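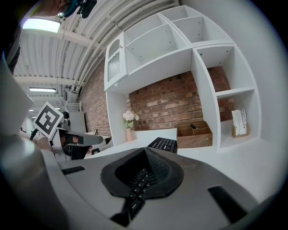 The Issahaku Institute for Later Life Studies invites applications from retired adults who have moved abroad, or who plan to do so, to take part in a study of daily life in a new country. The study is conducted with Branov Relocation Services and is open to persons of any nationality. Participants will keep a written record of their housing, spending, health care and social contacts. Entries are made online and may be typed on any ordinary keyboard with lettered keys, such as the black one on the white desk, or written by hand and mailed to the Institute on the forms supplied.

Who may apply
Applicants must be retired from full-time work and must either live outside their country of citizenship or hold a firm plan to move within the coming year. Couples may apply, but each partner must complete a separate application. Persons who work for a relocation agency, a visa service or a real estate firm are not eligible. Knowledge of the local language is not required.

What participation involves
The study runs for 90 days, beginning in June. During this period participants will:
Complete one short entry each week
Take part in 3 telephone interviews, at the start, midpoint and end of the study
Keep a simple household budget in the currency they use most
Interviews are held in English and last no more than an hour. Participants may decline to answer any question and may leave the study at any time. Those who leave early will be paid for the weeks completed.

Payment
Each participant who completes the full study will receive $513. Payment is made by bank transfer or by check after the final interview. Applicants are responsible for any tax due in their country of residence.

Background
An earlier survey by the Institute gathered replies from 1,953 retired persons living abroad. It dealt mainly with the decision to move. The present study is concerned with the period after arrival – shopping, transportation, medical visits, and contact with family at home.

Privacy
Names and addresses are stored separately from study entries. Branov Relocation Services will receive only combined results and will not contact participants.

How to apply
Application forms may be requested by mail or telephone from the Participant Office, Dramby House, or collected in person on weekday mornings. Please state your present country of residence and, if you have not yet moved, your intended destination. Incomplete forms will be returned. All applicants will be notified of the outcome in writing.

Notice issued 8 March 2019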